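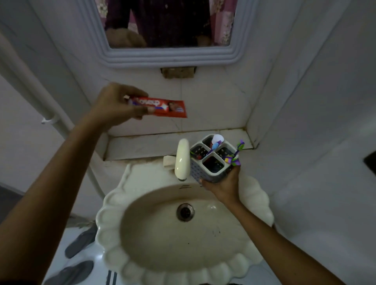

Tamonlow bathroom tidy service, trial unit check
Unit 773, software 10
Checked by: Shahnaz Herath
Date: 26 March 2024

Emergency stop reachable from doorway: Yes
Wrist covers sealed: Yes. Left cover replaced in May, no splits.
Grip force limit set for soft tubes: Yes. Set for toothpaste, keep it there.
Holder lifted with brushes still in it: Allowed. Support it from underneath.
Clearance to mirror and tap: Pass. Slow speed only at this basin.
Wall condition: Comment. Bare plaster under the mirror, grime along the ledge. Tell the householder, don't let the unit scrub it.
Floor clear: No. Slippers under the basin, move before the base comes in.
Power lead kept off tiles: Yes
Log saved: Yes, job 2657

Overall: pass with comments. Hamish Ruddock to recheck the floor item before we agree to the Kaltow service plan.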